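The Pink Box

When the letter from Preminance came, Rosario Zanetti was eating soup. She put the spoon down and read it two times, because the first time she read only the numbers. The firm was closing the second floor. All desks had to be cleared before the end of July. Personal things went home, papers went to the archive, and what was left went to the container in the yard.

She had worked for them for seven years. In her first week a man from the office had given her a file box and said, keep everything, you never know. So she had kept everything. Now she had 178 papers that no person had asked for, and she knew this number because the archive wanted a list, with a line for each paper.

She started the list the same evening at the kitchen table. On the first line she wrote "Invoice, Birkett, lamp." She remembered the lamp. It had a green shade and it hummed, and after one winter it stopped, and she sent it back, and Birkett sent a new one which also hummed. There were four letters about the humming. She gave each letter its own line.

Her sister called at nine.

"What are you doing?" asked her sister.

"I am writing down a lamp."

"Throw it all away, Rosario. Come to the sea."

"They asked for a list."

"They asked because it is easy to ask," said her sister, and then she talked for a long time about the price of the room by the sea, 780 for the whole stay, breakfast included, and a balcony if you did not mind the street. Rosario said she would think about it. She wrote the number 780 on the edge of the list and after that she had to erase it, so the archive would not take it for an invoice.

In the morning she took the early bus. The work place was large and high, and sound went up in it to the mezzanine and came down again later, a little changed. Some people were already at their desks far behind. She nodded to them and they nodded to her, as on any other day, and she was grateful for this. She hung up her bag and wiped the desk with her sleeve.

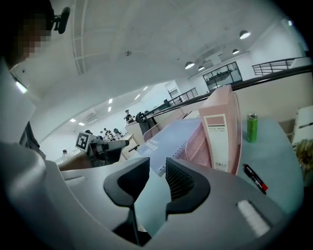

Rosario had decided to do the difficult things first, and the difficult things were the small ones. With a paper you can read what it is and put it where it belongs, but a marker has no place that is its own. She held the black and red one and tried to remember if she had bought it or if it was the firm's. She could not. She laid it down again beside the can. The file box she left standing where it stood, pink like a child's room, with FILE BOX printed on the label in case someone should think it was another thing. The pink mesh organizer next to it she had chosen herself, to go with the box, in the time when she still believed that a desk should match. The light blue notebook was leaning on it, and she did not open the notebook yet.

She knew what was in it. In the second year there had been a man named Bosivlow, from the department of measures, who came every day at four to ask for the same form. He could have taken a whole pack of the forms. She had offered him a pack. He said that one was enough for today. He stood and filled it in at her desk, slowly, with a very beautiful handwriting, and while he wrote he told her things: how his father grafted pear trees, how to sleep in a train without losing your hat. When he was gone she wrote the things down. She did not know why. Then he was moved to another city and the form was given up, and she found that she still looked at the clock at four.

A young colleague came by with a roll of tape.

"Do you need boxes?" he asked.

"I have a box."

"I mean big ones. For home."

She looked at the desk and thought about it seriously, because he had asked seriously. "I think it will go in one bag," she said.

He seemed a little sad to hear this. He left her the tape anyway.

Until noon she worked on the papers. She had brought the list, and she made a small mark beside each line when she had the paper in her hand. By the lunch break she had 106 marks. The invoices of Birkett were all there. The guarantee for the Purico was there also – a machine for cleaning the air which they had had for one spring and which had made everybody sneeze. One letter was missing, the third about the humming. She looked for it under the desk and in the drawer, and she was more unhappy about it than she would have thought possible.

She ate her bread standing. Then she sat down and took the notebook, and there was the letter, folded in the middle as a bookmark. On the page was written, in her own hand: To sleep in a train, put the hat on your knee and your hand in the hat. Then no one can take it and you will not forget it.

She read this page and the next one and some more. Behind her a telephone rang for a while and was picked up.

At four she unfolded the letter, made it flat with the side of her hand, and put it with the others. She made the mark. She finished the remaining lines quickly, and signed at the bottom, and wrote "complete," although nothing on the form asked for this word. The man from the archive came with a cart. He took the papers and the list, and he did not look at the list.

"And the box?" he asked. "It is empty now. I can put it to the container."

"No," said Rosario. "The box is mine."

It may not have been true. He shrugged and pushed his cart to the next desk.

She put the notebook into the box and closed it. It was too large for one notebook and she could feel it slide from one side to the other when she walked. On the bus she held the box on her knees, with one hand through the handle of her bag. After three stops she took out her telephone and called her sister.

"Is the room still free?" she asked. "The one with the street?"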